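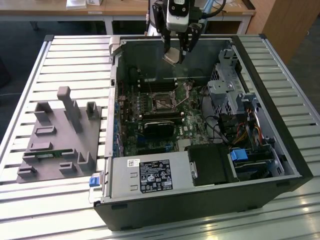
Desktop tower with its side panel off and the processor socket empty.

Filed under: Student Work > Geography > Local Projects

Cupboards full of computers: what Skernville does with its old machines

Areeba Bugti

I got the idea for this project from my gran's airing cupboard. She has two laptops and a tower in there, under the spare duvets, and when I asked her why she was keeping them she said "well, there are photographs on one of them" and couldn't say which. My uncle has three in his loft. My own family (I checked) has a drawer with four phones and a netbook with no charger! So I wanted to find out whether we're just an odd family or whether the whole town is like this.

Skernville has 3,000 households, give or take the new flats by the station, which were still being let when I did my fieldwork in August. I couldn't ask everybody, so I picked six streets, two old terraces, two on the estate and two of the bigger ones up the hill, and put a form through 196 doors with a note saying I'd be back on the Thursday to collect it. I got 158 back, and I was really pleased with that, because my teacher had warned me to expect half. I think turning up on the doorstep helped. It's hard to say no to someone holding a clipboard in the rain.

The form had five questions on it. How many computers do you have that you no longer use, how old is the oldest, why have you kept it, do you know where to take it, and would you give it away if someone came and fetched it. I should have made the first one clearer. Some people counted tablets and some didn't, and one man wrote in a pocket calculator.

What people told me

100 of the households had at least one unused computer at home. I'd expected the terraces to have fewer as they've got less room, but they had just as many, only in stranger places (under a bath, behind a piano). The estate had the newest ones and the hill had the oldest, including a beige thing from the nineties that the owner insisted on switching on for me. It played a little tune and then asked for a floppy disk.

The most common reason for keeping one was worry about what was on it. People know they're meant to wipe it but don't know how, or they've heard that deleting things doesn't really delete them. After that came "might be useful for parts", which I heard from a lot of dads. I asked a few of them which parts, and mostly they meant the memory or the hard drive. The board itself hardly got a mention, although that's where the processor and the memory plug in and it's the bit with the gold on it. 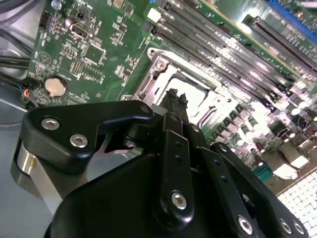

Where it could all go

There are three choices if you live here. The council tip takes computers in the cage next to the fridges, but you need a car to get there and it shuts at four. The Varero shop on the high street has a bin for small electricals by the door, fine for a phone, no good at all for a tower. And then there's Muvon, a repair workshop behind the old bakery, which will take anything and either fix it up or strip it down.

Hardly anyone on my six streets had heard of Muvon. The ones who had were all neighbours of each other, so I suppose one person told the rest. They don't charge, and they'll clear the drive while you stand there and watch, so they'd sort out the main worry on my forms straight away. They just haven't got a sign you can see from the road.
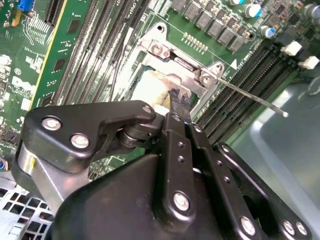
Things I'd do differently

I'd ask about tablets separately. I'd also do the flats, because people who've just moved have probably had a clear-out and I'd like to know what they got rid of and where. My bar charts took ages since I drew them by hand first and then had to redo them when I found two forms stuck together in my bag.

I'd have liked to weigh some of the machines too, and work out how much metal is sitting in the town's cupboards. I did try it with our bathroom scales and Gran's tower but the scales wouldn't give me the same number twice.

Gran has agreed to take hers to Muvon once we've found the photographs. We've done one laptop so far and it was all recipes.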